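Subject: Re: [floor-reps] kitchen arms at Pullarby, what do we tell people
List: floor-reps
Sent: 6:52 am

Typing this before shift so forgive the mess. Answers under your bits.

> We run the staff kitchens at Edham and Pullarby, 13 people between
> the two, 694 meals on a normal day. Management says the arms will
> only do "oven and counter tasks" to begin with. Does that stay true?
> And did anybody at your site lose hours?

Short answer - no jobs gone at Besnard, but hours moved. Early start went from 5 to 6 because the warming-up round got handed over. Sounds nice until you see the early premium go with it. Two of ours were down real money by the first month. Get the premium in writing BEFORE the thing is switched on, we didn't and we are still arguing.

On "only oven and counter tasks", ask for the actual task list. Ours was one page in December and is four pages now. Every add was small. Opening a door, fine. Then moving things off the counter, then putting things away, and then suddenly somebody on our side has a new duty called "reset" which is setting the counter back up when a run goes wrong. That was never in anyone's job description and it isn't paid as anything.

> They also say training is all done on computer so it won't touch us.

Half true. The practice runs are done in simulation, yes, and they showed us a good bit of it at the Sillutdale meeting. But who do you think they ask when they need to know how a counter really looks at 6 am? We got pulled off the line for it, around 200 hours over the winter, and no cover. Ask for cover.

Two views out of the simulated kitchen, one right up close and one with the toaster oven and the counter:

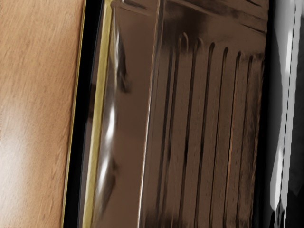
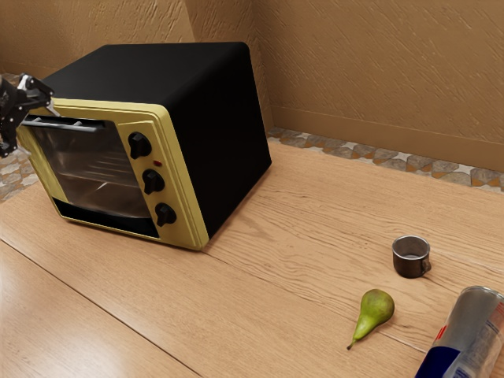 Other thing is the stop button. Make sure everybody on shift is allowed to hit it and nobody gets a talking to for it afterwards. We had a couple of new starters who stood there and watched becuase they thought it was a supervisor thing.

Also there was a $1,000 one-off for people who took the operator course. Good money but only day shift could make the class times. Push for an evening one.

I can send our agreement, the bad first version and the one we're on now, just mail me off list. Clause on breaks is the one to copy. The rest you could probaly write better yourselves.

Got to run, bell's gone

Rep, Besnard kitchens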